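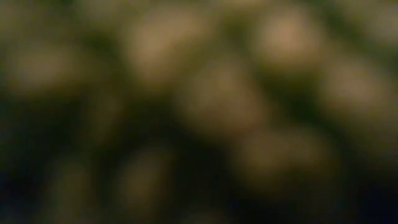
*Fig. 5. Soft tan and olive patches on a darker green ground.*

## Enrolling a door controller

The Wurkevar 2330 stores up to 3000 credentials. Enroll each controller before you connect the lock.

1. Turn off the supply and open the cover with the key provided.
2. Connect the reader cable to terminals 1 through 5. Leave the lock terminals open.
3. Restore power. The status light blinks amber, then stays on.
4. Hold ENROLL until the light turns green.
5. Present the master card within 14 seconds. A long beep confirms it.
6. Enter the door number in Drodeo Site Manager and select **Write**.
7. Turn off the supply, connect the lock, and close the cover.

**Note:** If the time limit passes, the controller drops out of enrollment. Start again at step 3.

**Note:** Fledunent cards issued under an older site code must be re-coded first. See "Card formats."

**CAUTION:** Do not wire a fail-safe lock to the fail-secure output. The door may stay locked during a power loss.

Replacement master cards are ordered through Kwok with the site code and the serial number from the inside of the cover.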